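Home Blog Travel Food Festivals About

A street party in Pornham, and why I'm going back

I have been meaning to write up our May trip for weeks now, and the laundry is finally done, so let's go! We went to Pornham for the street festival, the one where the whole length of the old market road closes to cars and the families who settled there from all over set up tables in front of their own doors. There were 80 stalls this year according to the leaflet (up from last year, I'm told), and I think I ate at most of them.

My favorite was the Ševčík bakery stand, where the plum dumplings were gone well before noon – go early, please, learn from me. After that came a long, slow lunch with rice and grilled fish, and then the drummers, who played so close to our bench that my lemonade shook.
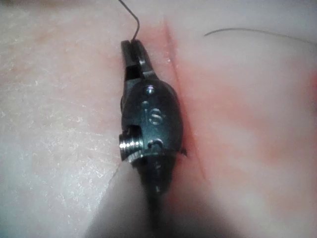
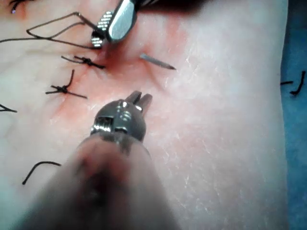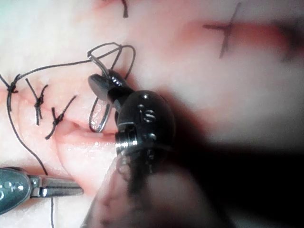

Dark suture thread in all three, stitches in the last two

We stayed two nights at the Dovum guesthouse, up the hill, for 154 with breakfast included. The room was small but the window looked right down over the lanterns, and we sat there in our socks until past 11 p.m. listening to the singing. The bus back down takes exact change only, so keep some coins in your pocket.

Next year I want to try the dance workshop and bring my mother, if her knees allow it. Bookings open in February.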